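Storing a quilted puffer jacket in a small closet: fold, roll or hang?

Asked by Raelene Kerslake
2022-12-08

I have a tan puffer jacket, the thin quilted kind with wavy stitching, and I'm trying to work out where it goes when I'm not wearing it. My closet rod is 14 inches long (it's a tiny apartment in the Skesgate building, if anyone knows it) and the jacket takes up a good third of that on a hanger. I also have a drawer that is 5 inches deep. I tried folding it in half and sitting on it, which got it into the drawer, but the padding had hard creases across the back afterward and they took a couple of days to drop out.

The care tag is washed out. I bought it from Pristska a few winters ago and I think the fill is polyester, but I'm not certain. Is folding bad for it? And if it's okay, what's the right way to do it so it lies flat?

Hermine Fuchs

Folding is fine for a few weeks. For the whole summer I would hang it or put it loosely in a big cotton bag. Polyester fill that stays crushed for months gets thin along the folds and doesn't always come back. Down recovers better but doesn't like it either.

For a 5 inch drawer, do this. You need a surface bigger than the jacket, so a bed is easier than a table.

1. Empty the pockets and close the zipper all the way. Lay the jacket out on the bed and smooth it from the middle toward the sides with your open hand. Small wrinkles in the fabric don't matter. You want the padding even, with no bunched spots. I do mine on the fitted sheet with the comforter pulled off.

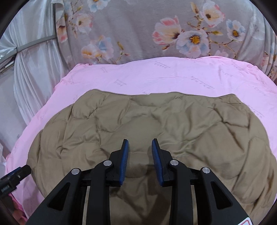 2. Fold the sleeves straight across the back, one over the other. Don't bend them down along the sides or you get a thick ridge.

3. Fold each side in by a third, then press gently with your forearms to let the air out. Go slowly and it leaves through the seams. Kneeling on it is what gave you the creases.

4. Fold up from the hem twice, loosely, and put it in the drawer with the collar on top. Nothing heavy over it.

If it comes out creased anyway, ten minutes in the dryer on low with two clean tennis balls will fix it. Check that the lining has no holes first.

Brodie Goodwin

Vacuum bag. I have a Rebelo one and it goes down to nothing.

Vaughan Faulkner

I'd skip the vacuum bag for a jacket you wear every week. It's a nuisance to open and close, and mine came out of one in December looking like a placemat.

Hermine's method works. I would add that the jacket has to be completely dry before it goes in a drawer. If you come in from the rain, leave it on a chair overnight. Also, check the back of the door before giving up on hanging. I put an Odora hook on mine, and the door still opens all the way with a coat on it. Use the loop inside the collar if yours has one, not the hood.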